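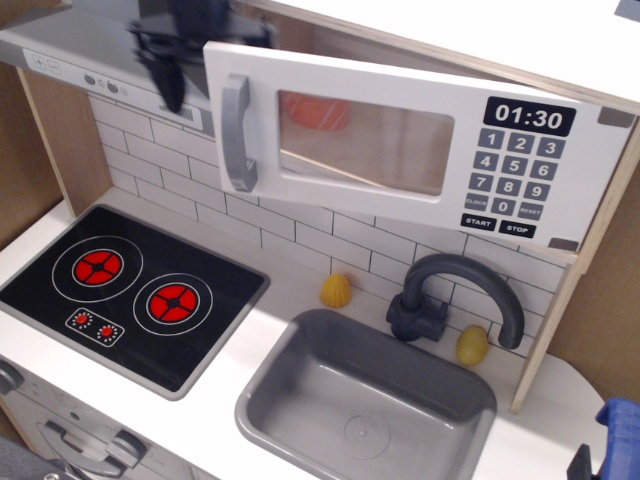 Trokton: a creature-collecting game for two players
Project report, Group 5, Intro to Game Design

Summary
Our group designed and built a short creature-collecting game called Trokton. The player walks through a region named Gatura, catches creatures, and uses them in turn-based battles. This report covers the battle rules, the testing, and the problems we still have.

Creatures
The finished build has 30 creatures. Each one has a type, a passive ability, and 4 moves. Govonness is a marsh creature that heals a little at the end of every turn if it did not attack. Its ability made early battles drag on, so we cut the healing in half after the first test.

Damage
Damage is the attack value minus half of the defender's guard, multiplied by the type bonus. We first rounded at every step. Weak moves often came out as zero, and players thought the game had frozen. We now round once, at the end, and the lowest possible result is 1.

Testing
We wrote a script that played 2254 battles with random teams. Water teams won far too often — mostly when they moved first. We lowered the speed of the three fastest water creatures and ran the script again. The gap got smaller but did not go away. We also held a play session on a Friday in the Robles lab. Players liked the catching part and skipped most of the creature entries.

Known problems
The save file breaks if the player quits during a catch. Two creature entries still have placeholder text. The map music restarts after every battle, and we did not have time to fix it before the November deadline.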